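Does a Packing Order Save Space? Report on the Household Packing Project
Section 3 onward (for sections 1 and 2 see the group folder)

3. What we were asked to test

The handout said that a fixed packing order makes better use of a box than packing "as it comes." It gave no source. Our group was doubtful from the start, and we said so in the proposal, so readers should keep that in mind when they get to our results.

The order in the handout is called the Morik order: flat and rigid things first, soft things second, odd shapes last. The competing advice came from the Wandis moving checklist, which puts soft things on the bottom as a cushion. These two can't both be right for every box, and neither one says what to do with something that is flat and soft at the same time.

4. Method

We used 6 boxes of the same size, sold under the name Pullex, and a pool of 174 household items collected from group members' homes. The pool had picture frames, slippers, pouches, fake plants, mugs, belts, books, and a lot of small stuff that ended up in a category called Other. Other was too big. We would break it up if we did this again.

Each box was packed by the Morik order, emptied, and packed again by the Wandis order. After that it was packed with no rule at all. A round ended when the lid would no longer close flat. We logged every placement of an item, including the ones that were taken back out, and finished with 1,026 logged placements. The log is in Appendix B.

Two problems with the method should be stated before the results. The person packing always knew which rule was in use, and we had all read the handout. Also, the no-rule rounds always came last, when the packers had already handled the same items twice. Any skill they picked up would help the no-rule rounds and make the rules look worse than they are.

5. Results

The boxes packed by the Morik order did not hold clearly more than the others. In some boxes the Morik round won, in others the no-rule round did. The Wandis order did badly with anything framed, because a frame on a soft layer tips when the next thing goes in beside it. We did not find a pattern we would be willing to defend in front of another class.

What did make a difference was the laying-out step. Both checklists tell you to spread everything on a table before packing, and they mention it in one line as if it hardly matters. When we skipped it in a trial run, people kept finding a large item after the box was nearly full.

6. The awkward items

Most of our arguments were over a small group of things that fit no category. A deer picture in a black frame is flat and rigid, fine. A leafy sprig on a long stem is light, but it takes up far more room than its weight suggests, and the leaves and stem want different spaces. Soft black items with rounded lobes can be pressed down, and then the question is how hard you are allowed to press. The handout does not say. Two packers using the same rule can get different results just from that.

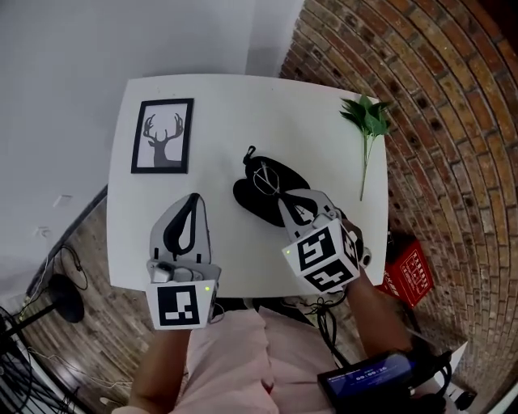 Crăciun objected at the draft stage that we were blaming the rule for our own sloppy sorting, and that if the group had agreed on how far to squash the soft items before starting, the Morik order might have come out ahead. We think this is partly fair. A pressing limit would have removed one source of noise. It would not have fixed the order of the rounds, and a rule that only works after you add a second rule to it should be sold as two rules.

7. What we would change

Mix up the order of the rounds. Set the pressing limit in writing. Weigh the finished boxes, which we planned to do and dropped when the scale had to go back. Use more than one box size, since a long stem is only a problem in a short box.

Until somebody runs it that way, we would not repeat the claim in the handout. The layout step can stay in.

Appendix A: item list
Appendix B: placement log
Appendix C: copy of the handout with our notes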